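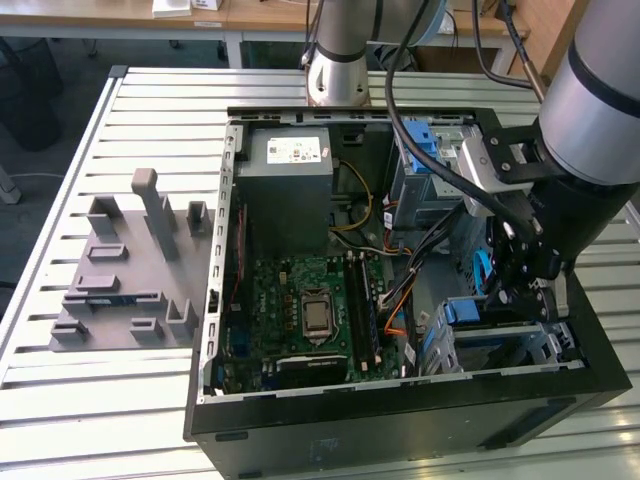

Bench notebook, Flarnurgate refurb line
21st April

Cell 2, desktop teardown and memory swap. Continued from the last entry.

Changes since then: approach height over the memory slots raised by 10 mm. The old path came too close to the drive bay latches on the larger cases. Cycle time is longer as a result. I have left it that way for now.

Case must go down on its side, panel off, before the cell is started. Panel removal stays manual. Viser quoted a fixture for it but the latch types vary too much between models, and a person does it in a few seconds.

Cable routing is still the main source of stops. Drive power leads spring back toward the board after the operator tucks them. Of the last 2462 units, nearly 2000 went through with no intervention. Most of the rest were cables. Six were modules seated on one side only, all caught at the power-on check.

Staffing notes, for the Esquivel review:

- Second shift now runs one person across both cells where it used to be one per bench. The work is loading, tucking cables, clearing stops and sorting pulled parts. Less wrist strain reported, more walking.
- Operators asked for the stop reason in plain words on the panel. It currently shows a code and they keep a handwritten list taped next to it. Agreed, will do.
- Two people want to learn to re-teach positions themselves. At present every nudge to a holder means waiting for one of us. I am in favor, with a locked speed limit.
- The quota still assumes the old manual split. Units stopped for cables count against the operator, who has no control over how the leads were tied at the factory. Needs raising — the numbers will look bad through November otherwise.
- Experienced staff spot bulged capacitors and burnt connectors while working by hand. The cell does not. Added a visual check at loading, but it is not in the Zevside work instruction yet.

Parts holders: printed set is holding up. Long slotted one for memory modules has some play, module can lean. Reprint with a tighter slot and compare.

Open:
Gripper finger wear, measure at next service.
Rewrite work instruction, step 4 on.
Ask planning how stops are booked.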